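Minutes – sim kitchen working group
Monday, November 11, 2019, small meeting room, started late (projector)

Notes from last time approved, no changes. One item carried over, see end.

1. Lidia run status
Lidia batch finished over the weekend. 900 episodes asked for, 741 usable after the filter. The rest mostly dropped for physics blowups at contact, a few for objects spawned inside each other. Filter threshold stays where it is for now. Agreed to keep the dropped ones on the Nimeck share, seperate folder, somebody may want them for the contact work.

Question whether usable means the same thing as in the March report. It does not. March counted any episode that reached the end without a crash, now we also require the target object to be inside the reach envelope at start. So the two numbers should not go in the same table. Footnote is not enough. Whoever edits the report takes the old row out.

2. Proxy end-effector
Long discussion. Proposal is to keep the plain sphere for the reach stage and only swap in the full hand model for the grasp stage. Pro: collision checks much faster, policy doesn't learn finger habits we throw away later. Con: the sphere is fat compared to the wrist and blocks views the real hand would not. 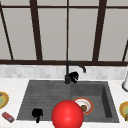
Occlusion test. Method as written up: render from the policy viewpoint, mask out the end-effector, compare visible area of the target with and without it. Sink layouts are the worst of the lot. Typical case is the plate in the right basin – red sphere over the front rim of the sink covers the left side of the plate, but the brown food item toward its lower right stays in view. So the score for the plate drops while the item on it is fine, and the score per layout hides that. Agreed to report occlusion per object from now on, not per layout. Rerun needed, scripts are nearly there.

Side point, small dark objects against the dark sink. Segmentation masks are correct (they come from the renderer) but the learned detector misses them a lot. Do we change the sink material or leave it. Leave it, real sinks are dark too. But add a lighter sink as a second variant so we can tell how much is contrast and how much is size.

Sphere stays for reach stage. Two against, noted.

3. Transfer check on Juneo
Arm is back up. Plan is 21 trials with the reach policy only, no grasping. Success = stops within tolerance of the target and holds. Tolerance value to be the same as in sim, last time it wasnt and we spent a day on it. Camera calibration first, before any trial is logged.

Wong baseline to be run on the same starts. Some doubt it is a fair comparison, it was tuned on tabletop layouts with nothing recessed. Run it anyway, say so in the text.

4. Randomization
Lighting range widened, fine. Counter texture range not widened, objects started to vanish into it. Clutter near the edges of the view: keep. Somebody asked if half-visible plates confuse the target selection. Not known, nobody checked. Add to the per-object rerun.

5. Carried over
Disk quota on Nimeck. Still no answer. Ask again.

Actions
– per-object occlusion rerun, incl. edge clutter
– lighter sink variant
– remove March row from report
– calibration, then Juneo trials
– Wong baseline on same starts
– quota

Next meeting same room, same time, bring the rerun plots even if ugly.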